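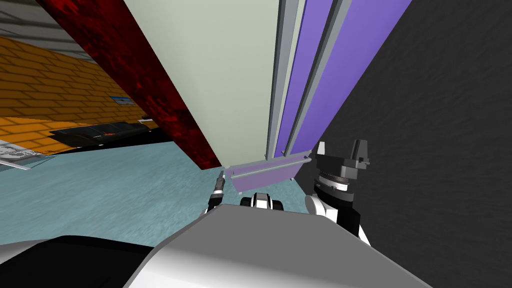

I have spent most of the winter with Luststead, the room generator for two-armed robots that comes out of the Prestport group, and I have grown fonder of it than I expected to when I first grumbled my way through the installation. The idea behind it is an old one by now: if you train a robot's controller in a great many made-up rooms, all coloured and surfaced differently, the real room ought to look to it like one more variation. What Luststead adds is a particular way of choosing those variations, and that is the part I want to review, because the paper makes rather a lot of it. The rooms themselves are a joy to leaf through. You get a mustard-orange brick wall on one side and a charcoal wall on the other, a pale teal floor, a dark red slab that could be marble, lavender strips down the side of a tall grey-green panel, and both arms reaching up to the bottom of it, with the view tipped over at an angle that had me tilting my own head the first few times. I would not want to live there, but I can see why a controller might learn something from it.

Search reviews and guides Go

First, the method. Ordinary randomisation picks every colour and texture out of a hat, and you hope for the best. Luststead keeps a running score of how badly the controller is doing in each kind of room and leans the next batch towards the kinds it finds hard, with a brake on it so that it doesn't wander off into rooms that are hard simply because you can't see anything in them. Eugénie Jacquet, whose name is first on the paper, calls the brake a "legibility term", and I think it is the cleverest thing in the package. I turned it off one evening out of curiosity and by the next morning I had a very fine collection of black rooms with black furniture and a controller that had learnt to wave.

I ran it on our own two-armed machine, with the lifting task that comes in the box (both grippers go to the underside of a large flat object and raise it a hand's width). The default run is 4,000 rooms. On our one workstation that took 21 hours, which I was pleased with, having set aside a whole long weekend and a pile of reading for it. Plain randomisation over the same number of rooms is a bit quicker, and I did that too, so as to have something fair to put beside it.

Then came the trials on the real robot. I did 346 of them in December, split evenly between the two controllers, moving the lamps about and swapping the backdrop cloths as I went, and I will say straight away that Luststead's controller was the better of the pair. It was steadier in poor light and far less bothered by the patterned cloth, which the other one seemed to take as a personal insult. Under our normal lighting with the plain cloth, though, I could hardly tell them apart, and if your robot lives in a nicely lit room with one sort of background I am not sure you would notice what you had gained. The paper's main chart puts its widest gap first and you have to go a fair way into the appendix to find the narrow ones. I don't think anything has been hidden, but I would have liked the dull results nearer the front.

There are things it doesn't vary that I wish it did. The surfaces change beautifully, from mottled to grainy to smooth, and the camera gets pushed about quite boldly, so plenty of rooms arrive steeply slanted with a great bulge of robot body along the bottom of the view. Weight and friction, on the other hand, are left alone unless you go and edit the settings yourself. Most of our failures were slips. The robot went to the right place, closed on the right edge, and then lost it, and no amount of interesting brickwork is going to help with that. Ditte Kvaran, who looks after the code and answers messages with a patience I found quite humbling, told me there is a friction option half written — she wouldn't promise when — and in the meantime sent me a settings file that got me most of the way.

A word about the camera slant, as it cost me two days. The default range is very generous, and with our camera, which is bolted down and never moves, it was simply more than we needed. Narrowing it made training settle sooner and did no harm that I could measure on the real machine. If you have a head that nods and turns, leave it wide. The setting is called "tilt_spread" and lives in the scene file, under lighting of all places.

Compared with Clikamach, which I reviewed here last year and still use for quick jobs, Luststead is slower to set up and much prettier to work with. Clikamach has the better physics, I think, and a proper installer. It also gives you the same grey room every time unless you write the variation yourself, and I never did get round to it. If I were starting a project tomorrow that was all about contact and force I'd go back to Clikamach without a second thought, and if it was about seeing, I'd stay where I am.

The documentation is kind but patchy. The first chapter is lovely, full of small encouraging remarks, and then the chapter on adding your own objects stops after a page and sends you to the Després format notes, 34 pages of them, which were clearly written for somebody who already knew. I managed to get our own tray in by copying one of theirs and changing the numbers until it stopped falling through the floor. Allow an afternoon for this, and have something nice to eat afterwards.

I would recommend it to any small lab that works with cameras and has one decent graphics card, and I'd give it four out of five, with the missing mark going to friction. I have left the last controller running on the bench machine and shall add a note when the new release comes through, as I'd very much like to repeat the patterned cloth trials with it.

Reviewed 22 January 2021

Reading room > Reviews > Simulation > Luststead

Latest Reviews Guides Letters Contact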